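The Sorham Bus

I missed the Sorham bus by the length of a bacon sandwich, and I want it on record that the sandwich was worth it. Brown sauce, white bread, the lot. I watched the bus go off up the hill with its indicator still blinking and I waved at it, which is a daft thing to do, but I was in a good mood (it was May, and I had my new coat on).

The next one wasn't for 65 minutes. So I sat in the shelter with my bag on my knees, and after a bit a woman came and sat next to me with a birdcage. No bird. Just the cage, with a tea towel over the top half.

"Missed it?" she said.

"Missed it," I said.

"So did he," she said, and patted the cage.

Now I was brought up not to ask, so I didn't ask. I talked about the weather instead, and then about the Foser, which was very high that week and had been over the footpath twice. She said her mother used to swim in it. I said mine used to tell me there was a pike in it the size of a settee. She laughed so much at that she had to hold on to the bench, and I thought, well, I like you, and I offered her half my Kit Kat.

"He'd have wanted a bit of that," she said.

I couldn't stand it any longer. "Who would?"

"The parrot," she said, as if I'd been slow. "Forty years old and never said a word to me. Never one! Talked to my husband all day long. Talked to the milkman. Then this morning I had the door open to do his water, and he walked out along the draining board, looked me in the eye and said 'Sorham bus'. Clear as anything. And off he went through the window."
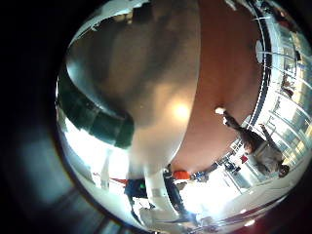
Grey and dark green, with the light on it.

I didn't know what to say to that. I've never kept birds. We had a tortoise called Zarkus when I was little and he never said anything either, but then you don't expect it of a tortoise.

"So you came to the bus stop," I said.

"Well, wouldn't you?"

And I thought about it, and yes, I would! I'd have been down that road in my slippers. If something had kept quiet at me for 40 years and then told me where it was going, I'd want to be there when it went.

We got up and had a look round the back of the shelter. We looked in the hedge and along the top of the chip shop, and I stood on the wall and whistled, and a man filling up his van asked if I'd lost a dog. I said no, a parrot, and he said what colour, and she said green mostly, and he said there'd been a green bird sitting on the roof of the last bus. Sitting right at the front, he said, like it had paid.

She went very quiet. Then she folded up the tea towel, ever so neatly, and put it in her pocket.

"He's got family in Sorham," she said.

When our bus came it was almost empty and we sat at the front upstairs, with the cage between us on the seat. I'd only been going over to change a pair of shoes. I forgot all about them, they went past the shop in their box and straight on to the end of the line with me. She kept watch on the left and I kept watch on the right, and every time we passed a big tree the driver slowed down a little, though neither of us had said a word to him.

At the last stop the bus in front was still standing there with its doors open. She gripped my sleeve.

"You go first," she said. "He might talk to you."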